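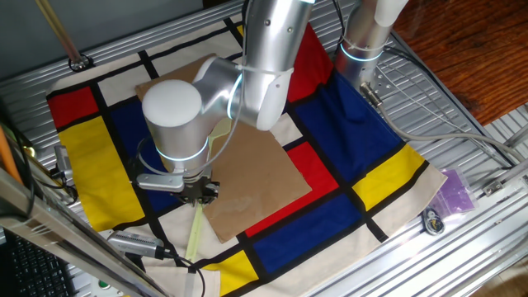
Arm over the cardboard sheet, patterned cloth on the table, cable running down from the wrist.

Cell rules: what do you keep off the table while the arm is powered?
Forum: Shop Practice > Small Arms and Cobots
June 2025

slotted_table
I'm rewriting the bench rules for our shop and want opinions before I print them. The old sheet was written for one arm and a bare table. We now run two arms on slotted aluminum and most tasks are done on a cloth. Draft so far:

1. Nothing on the table that is not part of the task. No keys, bags, phones or cups.
2. Cloth clamped or taped on all sides before power on.
3. Cables tied so there is no free loop below the wrist.
4. Operator's hands off the table when the rings are lit.
5. Speed limit of 400 mm/s for anything new.

What am I missing, and what is overkill?

hexkey_9
Rule 1 first. There's a purple bag and a key fob on the right side of the table in your photo. If that is how the bench looks on a normal day, the rule will last a week. Give people a shelf or a tray within reach and put the tray in the rule.

slotted_table
Fair. A tray is going in.

bellows
I don't like rule 4. The ring color and what it means differ from maker to maker, and on ours the ring stays lit when the arm is in a protective stop. You'd be training people to read a light that may not mean what they think. Write it as "hands off unless the pendant shows stopped and you have the pendant in your hand."

mudlark_eng
Disagree with bellows in part. People look at the arm long before they look at the pendant. Keep the light as the first check and the pendant as the second. If the two don't agree, treat it as live.

bellows
I can live with two checks. I can't live with the light by itself, and that's how rule 4 reads now.

Tronano_user
Cloth. Taping all sides sounds good but we stopped doing it. Tape leaves residue in the slots and people skip the last side anyway. We clip two opposite edges and require that the cloth doesn't hang past the table on the side where people stand. Yours is wrinkled at the edges and hangs over near the bottom. A sleeve button or a hip will move that.

hexkey_9
Two edges is not enough if you drag parts. Anything flat, like that cardboard, will pull the cloth along once the gripper presses down on it. Four sides or don't use a cloth.

Tronano_user
Depends on the down force. We log every cloth shift, and in 1,008 cycles on the Nepia bench we had 2 with two edges clipped. Both were on the same worn cloth.

hexkey_9
That is a decent number, but it's one bench and one cloth type. I'd still write four sides and let people ask for an exception.

Randora_night_shift
Add something about what's under a flat part. You have a thin stick lying under that cardboard with the end poking out. If it's part of the task, fine, put it on the setup sheet. Otherwise the part rocks when you push on one side, and somebody spends an hour retuning a grasp that was okay. Our line is "lift every flat part and look before the first cycle." It takes a few seconds.

slotted_table
I like that one and I'm taking it word for word.

mudlark_eng
Rule 3: say how. "Tied" means different things to different people. We specify a tie at the elbow, a tie at the wrist, and enough slack to reach both joint limits without pulling. Then jog it to the limits by hand and watch the cable. Cables lying across the table go in a slot or under a cover.

bellows
Also, your draft says nothing about two arms. With a second base on the same table you need to say which one may move during setup. Ours is one arm enabled, the other locked out, no exceptions for "it's parked."

slotted_table
We have been relying on parked. I'll change it.

Randora_night_shift
The speed limit is okay as a house number, but it doesn't replace a risk assessment. Tool and part matter as much as speed. We did ours again in November after a gripper change and ended up with a lower number for one fixture.

slotted_table
Agreed, and I'll say so at the top of the sheet. Next draft will have the tray, two checks for hands, four sides on the cloth with exceptions in writing, the flat part check, tie points, and lockout for the second arm. The guys on the Nernis bench have asked to try it first, so I'll post it after they have marked it up.

Tronano_user
Put me down as voting against four sides. Otherwise good.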